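Getting black furniture clean, and keeping it that way

Black furniture looks sharp for a day or so after you wipe it down. Then the dust comes back, along with the fingerprints and the pale rings from cups. I have lived with a black bookcase, a black TV stand and a pair of black side tables for 4 years, and most of what I tried on them at first made things worse.

Find out what the finish is

Turn the piece over or look inside a door before you put anything on it. Painted wood, lacquer, black-stained veneer and plastic film over particleboard all behave differently. If you still can't tell, put a drop of water on a hidden spot and leave it for ten minutes. A sealed finish will let the drop sit there. If the spot goes dull or the edge of the drop spreads, the surface is open and you should keep water off it as much as you can.

My bookcase is a secondhand Granström with a film finish, and it puts up with nearly anything except scouring pads. The TV stand is stained veneer and does not.

Dust first, always dry

Most of the fine scratches in dark furniture come from wiping dust around with a damp cloth. The grit has nowhere to go. Use a clean microfiber cloth, dry, and fold it in quarters so you have a fresh side when one gets loaded. Start at the top and work down. For grooves and corners, a soft paintbrush is better than any cloth. I keep a two-inch one in the drawer for this and it has never been near paint.

Do not use paper towels. They leave lint and some of them scratch.

Then wash

Mix a quart of warm water with 3 drops of dish soap. More soap than that leaves a film, and on black the film shows as gray streaks. Wring the cloth out until it no longer drips, wipe a section no bigger than a dinner plate, and dry it right away with a second cloth. Go with the grain if there is one.

For greasy fingerprints around handles, use the same mix and hold the cloth on the spot for a few seconds before wiping. Rubbing alcohol will take off grease too, but it can also take off lacquer, so I leave it alone.

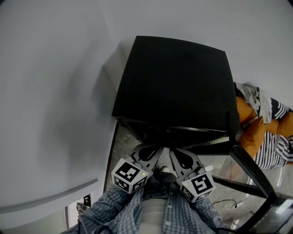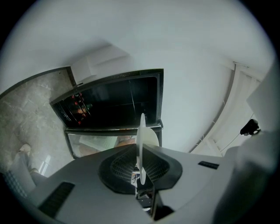

Where you put a piece matters nearly as much as how you clean it. Heating vents blow lint, and a dark top near one will need dusting twice as often. Direct sun turns black stain brown over a few summers, and it does it unevenly if a lamp or a plant stays in the same place. The wall behind counts too. With a black end table against a pale wall, like the square one in the first photo, every rub mark shows on the paint, so leave a finger's width of space and stick felt dots on the back corners. Felt dots under the feet are worth doing at the same time.

Rings and scratches

White rings are usually moisture trapped in the finish. Lay a dry cotton cloth over the ring and press with an iron on low, no steam, for five seconds at a time – check after each press. This works on lacquer and varnish. Don't try it on plastic film, which can bubble.

For scratches, a furniture marker in black is fine on painted pieces, but there are cool blacks and brown blacks, so test underneath. Dab it on and blot with a fingertip. Seo-ah Byun, who refinishes chairs down the street from me, uses black paste shoe polish on stained wood and buffs it after an hour. I tried that on the TV stand in December and can no longer find the scratch. It does need a good buffing or it will come off on your sleeve.

What to skip

Spray polish with silicone in it. It looks good for an evening and then holds dust. If you have a buildup already, a cloth with a little white vinegar and water, half and half, will shift it on a sealed finish over two or three rounds.

Oil, on anything painted. It has nothing to soak into.

Melamine sponges. They are a very fine abrasive and will leave a dull patch on a gloss top.

How often

Dry dusting twice a week, washing once a month.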